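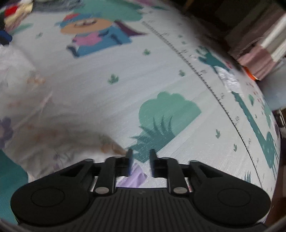 Workplace > Automation and Robotics > Staffing and Roles

Posted 20 June 2019 by linelead_2

Moving manual sorters to hand-held gripper recording — what happens to rates, breaks and job grades?

I supervise the textile returns floor at Skirmont. We take in household returns, mostly garments, bedding and small soft goods, and sort them by hand into resale, repair and rag. Management has signed with Dostier for two robot sorting cells. Before the cells arrive, part of my crew is being moved to recording work: they pick up items off the floor or a table with a hand-held gripper that has a camera on it, put them in a bin or fold them, and the recordings are used to train the arms.

The current manual rate is 403 items per shift per person. The target I was given for recording is 300 completed pickups per shift. I have no basis for judging whether that is reasonable. Specific points:

1. Is 300 realistic over an eight-hour shift with normal breaks?
2. Do failed pickups count toward the target? My instructions do not say.
3. Sorters are paid at grade 2 with a rate bonus. Recording has no grade. What have other sites done?
4. The crew wants to know what they will be doing once the cells are running. I would like to give them something better than "to be decided."

The floor layout gets changed between sets, different surfaces and different clutter, and I have not seen any time allowed for that either.

Answer 1 (marked as accepted by the asker)

I ran the same changeover at a laundry plant that used the Jellance system. Taking your points in order.

Rate. 300 is possible on paper and bad in practice. Our best steady figure was 334, but that was one operator on one item type on a flat table, with someone else resetting. With mixed soft goods at floor level and the operator doing the resets, we planned for far less and stopped publishing individual numbers after the second week. When people were chasing the count they began picking the easy items first and gripping everything the same way. The recordings were valid files, but the trained arm only handled the easy items. We had to repeat most of that work.

Failed pickups. Count them. A thin cloth lying flat will slide out of two fingers several times before it lifts. If failures are not counted, operators delete the take and start over, and you lose both the time and the record of how the item was recovered. Ask Dostier in writing whether they want failures kept and labeled. Ours did, but the label was an extra step on a tablet and took longer than the pickup.

Reset time. Log it as its own activity. On our floor, changing the surface, spreading the items and checking the camera came to a large part of the shift, and none of it was in the original estimate. Do this in the first week, before anyone treats the target as settled.

Strain. The hand-held unit is heavier at the front than people expect, and the operator holds it level and moves slowly, a different load on the wrist than sorting. Floor-level work adds kneeling or bending. We went to 80 minutes on and then a change of task, usually back to manual sorting. Knee pads and a raised platform for half of the sets helped. Complaints about wrists dropped but did not go away.

Pay. The rate bonus has to be dealt with before the move. Our sorters lost it on the first day of recording because the bonus was tied to sorted items. It was corrected a pay period later and people still bring it up. What worked in the end was holding them at their average bonus from the previous quarter for as long as they were on recording.

After the cells are running. Each cell at our plant needed one person to clear jams and double picks and one person shared between cells to deal with rejects. That is fewer people than before. Some went to repair, which had been short for years, and a few left. I would give the crew the actual staffing plan as soon as you have it, including the number of positions. If management will not release it, tell them that.

Answer 2

Check the contract first. The Crăciun site had a clause saying recordings belonged to the vendor, and it covered audio too. Workers had not been told there was a microphone. It was switched off after they asked.

Also ask who looks at the footage. If a supervisor can use it to review performance, that should be agreed beforehand.

Answer 3

300 is easy, we do more than that. Depends on the gripper.

Comment from linelead_2 on Answer 1

Thanks. I have asked for reset time to be logged separately and for the bonus to be held at the average. The first was agreed. The second is with payroll. Dostier confirmed that failed pickups should be kept, but could not say whether they count toward the 300 — that number came from our side, not theirs.

Last updated: June 2019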